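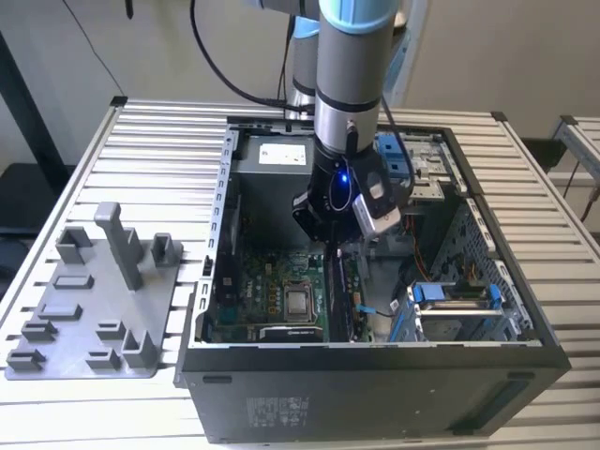
Handout 4, Cell setup: the Firnthorpe arm over an open tower, side panel off, fixture plate at left.

Notes for the disassembly cell, Skokadport evening course

Last time we ran long on safety stops (my fault, I love a good safety stop), so I've written up the setup part properly and you can read it before you get near the arm. Bring these notes with you. I will ask you to do the steps out loud, and I will be annoying about the order.

A bit of housekeeping first. The cell is the one we call Firnthorpe, and the program on it is Mukis. If somebody at the next bench says "load Salameh," they mean the older program, with the old pick points. Don't load Salameh! The points in it were taught for a different gripper and they sit too low for this one.

1. Before power

Walk around the bench once. I mean really walk around it, look at the feet of the table, look at the slats. Screws fall between slats and then they roll under things. Fish them out now, because you won't want your hand in there later.

Then check the cables on the arm. There should be enough slack that every joint can go through its travel without the cable pulling tight, and not so much slack that a loop can drop into the case and snag on a drive cage. If you find a loop hanging low, clip it back up and jog the arm slowly through the whole program path at 4 percent speed while you watch only the cable. Watching the gripper is more fun, I know. Watch the cable.

2. Seating the tower

The tower lies on its side with the open side up. Push it square to the slats and then give it a little shove from each direction. If it slides, it isn't seated. The blue plastic latches on the drive bays are handy landmarks: the program comes down near one of them early on, and if the tower has crept even a little you'll see the fingers arrive in the wrong spot compared with the latch. 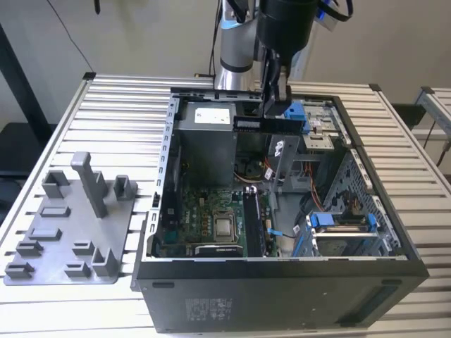

3. The fixture plate

The gray plate to the left of the tower is 3D printed and it does wear out. Run a fingertip along the inside of each slot and feel for fuzz or a raised lip. A bit of fine sandpaper sorts out most of it. The tall post is the one people lean on without thinking (please don't), and if it wobbles at the base, stop and swap the plate. We keep 3 spares on the shelf under the window, labeled by print month. Use the December ones last, they came out slightly warped and I'm still sulking over it.

After you swap a plate you have to re-touch the reference points. All of them, even if the new plate looks identical and the arm seems perfectly happy.

4. Touching in the gripper

OK, the fiddly part. Go to waypoint 317, which is the approach above the power supply. From there you jog by hand in the smallest step size. What you're after is the fingertip coming up to the target with no flex in the linkage. Look at the plates and the pivot bolts as well as the tip: if a plate starts to lean before the tip has met the part, you have play in a pivot and the touch point you save will be garbage.

Use the wrist view for this. From the side the tip can look like it's touching when there's still a gap you could post a letter through. In close you can see what the fingertip is up against, and near the edge of the power supply there's plenty to bump into, with wires and brackets on every side.

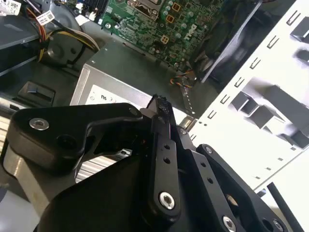

5. Looking after the pivots

Every 2,000 cycles the gripper gets a proper service. The counter is on the second page of the Mukis menu, and yes, you have to scroll. Power down, lock out, then:

Wipe the finger linkages with a dry lint-free cloth. No solvent on the black plates.

Check each pivot bolt with the small torque driver. Snug is fine. If it turns at all before the driver clicks, write that down with the bolt position, even if it's a tiny amount.

Open and close the fingers by hand and feel for grit. A clean pivot feels like nothing. A gritty one feels like a pepper mill.

Look at the fingertips under the bench lamp. Shiny spots mean they've been rubbing on metal, and that usually goes back to a tower that wasn't seated (see 2, and give it the shove).

Reset the counter last. If you reset it first and then get called away, the next person thinks the job's done. I did exactly this in my first year and we ran over a month on a loose bolt.

6. For next session

Read the recovery section in the Firnthorpe binder, the part on backing out of a case after a protective stop. Come with one question on it. We'll practice on an empty chassis first and everybody gets a turn at the pendant.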